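An old office computer usually leaves the building in a container, with all its parts inside. Verena Hofstetter wants to change this. At Galutent she opens such machines and keeps what can still work – a power supply, a drive, a strip of memory. Her shelf now holds 300 parts, and each has a paper label written by hand. 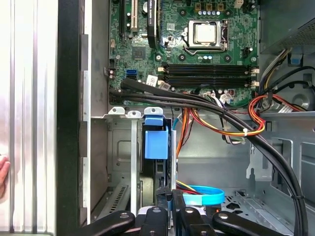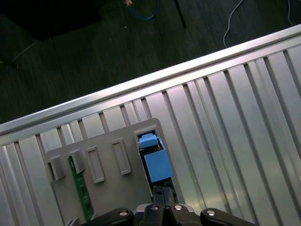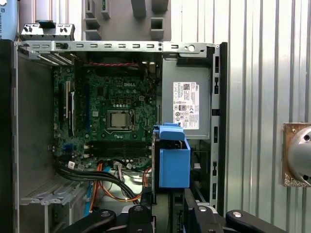
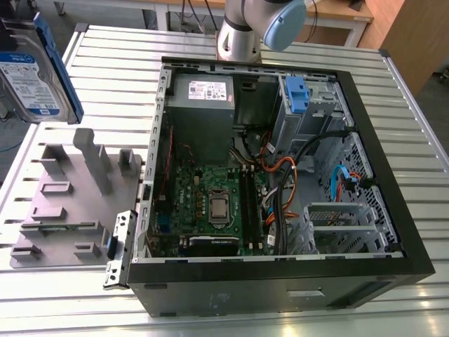

Work at Galutent. The last picture shows a tower on its side, with the processor uncovered.

The memory is her favorite, because it is small and people still ask for it. A strip costs 9 francs and she tests it for one night before she sells it. Cables are more difficult. "I have 70 of them in a drawer," she says, "and every month I promise to sort them." In September she will move to a bigger room.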